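Clernen notebook, September, start 8:40
Moving between rooms: what to keep, what to cut

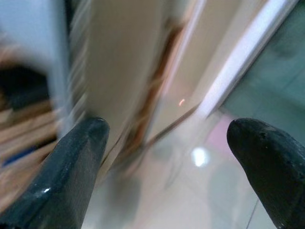 The target for this month is 4000 usable episodes, and the argument is still over what counts as usable. The grasping stretches are easy to judge. The travel stretches between them are where Archie and I keep disagreeing. Going through the wrist view this morning I stopped on a moment in transit with the gripper wide open, both fingers sharp, and everything past them smeared. The tile floor is readable mostly because the ceiling light reflects off it between the fingertips. The teal on the right would do as a landmark if it held still. Under the old rule this would be thrown out on blur score alone. I marked it keep, with the travel tag.

Reason for the tag: the blur filter was written for the Munro set, where the arm was bolted to a bench and blur nearly always meant a bumped mount. We carried the same threshold over when we went mobile and did not look at it again. On the last batch of 300 episodes it flagged 41. I went through all 41 by hand before lunch. Most were ordinary travel or a quick turn of the wrist. The real faults were a loose connector and a couple of episodes where the operator hit record early.

Changed the filter to run only between first contact and release. Travel gets its own check, which looks for dropped images and time gaps and ignores sharpness. Reran on the same batch and the connector fault still gets caught, by the time gap check this time. The early record starts do not get caught by anything now. Need a rule for those. Simplest is to trim everything before the first commanded motion, but Archie Galbraith points out that operators sometimes wait on purpose for a person to clear the doorway, and that wait is something we want the policy to learn. Left it alone for now.

Second point, speed. The Plukbridge operators drive faster between rooms than ours do. You can see it in the base log. It makes the wrist view close to useless for stretches, and the policy has to lean on the head view and the odometry. I don't mind that in itself, since the finished thing will have to move at a sensible pace too. What worries me is the mix. If the fast episodes all come from one site, the model can learn the site from the blur. Options:

Ask Plukbridge to slow down. They won't like it, their episode count per shift drops.
Ask our people to drive faster for part of each shift.
Leave the driving alone and blur some of our own clips in training.

Going with the second for a week, then compare. Blurring clips by computer never looked right when we tried it on Carnis, the streaks all ran the same way.

Exposure. Auto exposure on the wrist camera is still on. Bright floor reflections pull it around, and it takes a moment to settle after going through a door. Tried fixing it at 3 ms this afternoon. Better in the hall, too dark inside the storage cupboard. Put it back on auto and wrote the exposure value into the episode file so we can at least sort by it later. Should have been doing that from the start.

Open or closed fingers while traveling: operators do both. No rule in the guide. Closed blocks less of the wrist view on some poses and more on others. Archie wants it fixed to open so that the start of every reach looks the same. I would leave it to the operator and log it. We did agree that nobody should be opening and closing the gripper while driving, and there is a fair amount of that in the older episodes. It reads as a grasp attempt to the segmenter and splits the episode in the wrong place. Added a line to the guide.

Left to do
Rerun the segmenter on the older batches with the base speed as an input
Send Plukbridge the new travel tag and the changed filter
Rule for early record starts, talk to Archie again
Connector on the second arm needs a proper strain relief, tape is not going to last

Stopped at 5:15, rerun left going on the big machine.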